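# Chapter 6: Learning From Borrowed Hands

A robot that has spent its whole life in a laboratory knows a great deal about laboratories. Ask it to tidy a bedroom and it behaves like a houseguest looking for the light switch. The method in this chapter moves the lessons into the home – people do the chores themselves, with hand-held grippers, and the policy learns from what the grippers recorded.
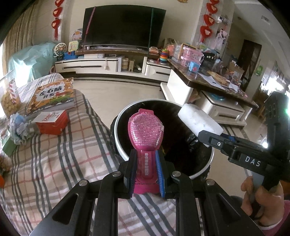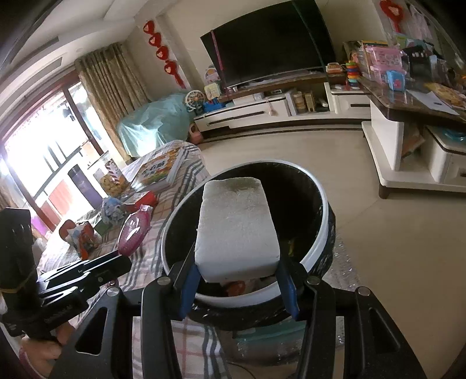
*A hand-held gripper holding an item by a bin.*

Throwing something away looks like a poor subject for research until you try to write it down. When should the fingers open? How far over the rim is far enough? Molefe and Rudd, whose Tapley study we follow here, began with 40 demonstrations and a confident forecast. The policy succeeded in 33 of 81 trials, and the forecast was quietly retired.

Section 6.1 sets out how demonstrations become training data. Section 6.2 returns to the Tapley failures, most of which came down to letting go too early.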